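Section 6. Gripper Contact Faults on the Parnen Two-Arm Cell

Welcome to the part of the guide we most enjoyed writing! A contact fault means the two arms have asked for the same bit of space. The Parnen controller catches this well, and you can have the cell running again in minutes. The steps apply to serial numbers 600 through 794.

CAUTION: Press the stop button before reaching into the cell. A faulted arm can still move.

6.1 When the fault appears

Code 658 means the fingertips came closer than the clearance you set. Code 651 means a wrist met more resistance than it expected.

1. Press stop and write down the code.
2. Look at the fingertips from the front, at table height.
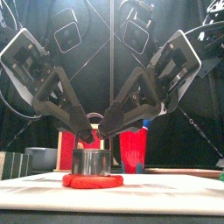 Can I clear the code and just carry on?
Only after the arms have been parked. Clearing it first keeps the old positions in memory, and the fault will come right back.

3. Turn the key to HAND GUIDE. Support the forearm with one hand — it will sag a little when the brake lets go.
4. Move the right arm away first, then the left.

NOTE: Never pull on a fingertip to free an arm. Guide it by the wrist housing.

6.2 Checking the cables

Loose cable is behind plenty of 651 codes, and it's a wonderfully easy fix. Follow each cable from base to gripper and feel for kinks or flat spots.

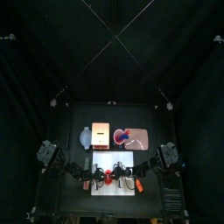 Figure 6-2. Both arms over the white board, with cables looping down beneath the grippers.

5. Take up extra slack at the forearm clip. Leave enough for a full wrist turn.
6. Replace any cable with a split jacket. Tape is no repair.

6.3 Restarting

7. Step back, release the stop button and select PARK.
8. When both arms report parked, clear the code.
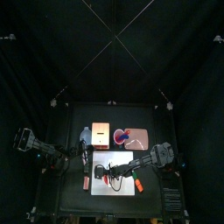

9. Run the Geddes clearance test at slow speed, with one hand near the stop button. It moves each arm by itself, then both together.
10. If the test passes, go back to normal speed and enjoy — that's it!

If the same code returns twice, leave the cell stopped and contact Foruvham support with the code and serial number.

Section revised July 29, 2023.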